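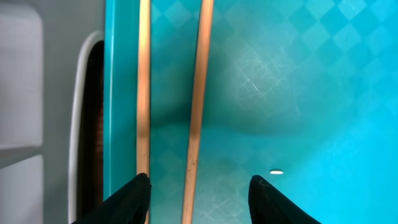 Senan Ó Riain would rather talk about the apps that failed to play sound than the ones that succeeded. The worst of them, he says, passed every check on his desk and then went silent the first time a phone call came in.

The app was Gulside, a guided walking tour with narration for each stop. A visitor would be listening to a clip, take a call, hang up, and find the play button still showing as active with no audio behind it. Tapping pause and then play did nothing. The only cure was to force the app closed and start over, and by then the app had lost its place.

Audio interruption is one of the duller subjects in mobile development. It gets a page or two in the platform documentation and a few lines in most tutorials. It also accounts for a large share of the one-star reviews that audio apps receive, and the reviews seldom describe it well. People write "sound stopped working" and leave it there.

On both major mobile platforms, an app does not own the speaker. It asks the operating system for permission to use it, and the system can take that permission back at any time. A call, an alarm, a navigation prompt or another music app can all do it. When that happens, the system tells the app that it has been interrupted. Later it may tell the app that the interruption is over. The word "may" matters here. On iOS, an app should not assume that every interruption that begins will be followed by a notice that it has ended.

Gulside's code waited for that second notice. If it never arrived, the player object stayed in a state the developers had not planned for. The interface said playing, the audio session was inactive, and the two were never compared.

Prapai Khunthong ran into a version of the same problem on Jendness, a language practice app with 804 short recordings. Her users tend to plug and unplug headphones a lot. Pulling out a wired headset is reported as a route change and not as an interruption, and the two come through separate channels. Jendness listened for one and ignored the other. The system paused playback, as users expect when headphones come out, but the app's own timer kept running. The on-screen text moved ahead of the voice, and when the learner pressed play again the two were 9 seconds apart.

"We had treated the timer as the truth," Khunthong says. "The player should have been the truth. The timer was only there to move the words."

Her fix was to delete the timer. The text now follows the player's reported position, which the app reads several times a second. If the player is stopped, the text is stopped. She lost a smooth scrolling effect in the change and has not put it back.

Ó Riain took a different route with Gulside. He wrote a small layer, which he calls Moriarty, that sits between the interface and the audio system. Every event goes into it: interruptions, route changes, the app moving to the background, the user's own taps. The layer keeps two facts, what the user last asked for and what the hardware is doing now. When they disagree, it decides what to do. A call ending restores playback only if the user had been listening before the call. Unplugged headphones never lead to playback resuming without a tap.

He also saves the position in each clip whenever playback stops for any reason, so a crash or a forced close costs the listener very little. The first version saved only when the user pressed pause. He describes that choice as the one he would most like to have back.

Testing is the hard part. Simulators are poor at imitating calls and worse at imitating Bluetooth speakers that drop in and out. Jostwood, the small studio where Khunthong works, keeps a written script of 130 steps that a tester performs by hand on real phones before each release. It includes setting an alarm for one minute ahead, starting a clip, and letting the alarm ring. It takes 2 people most of a morning. Parts of it have been automated, but the calls are still made by one tester ringing the other.

Khunthong expects to add a section on car audio before the next release in May. Several users have reported that Jendness starts speaking as soon as their car connects, and she has not yet been able to make it happen on her own phone.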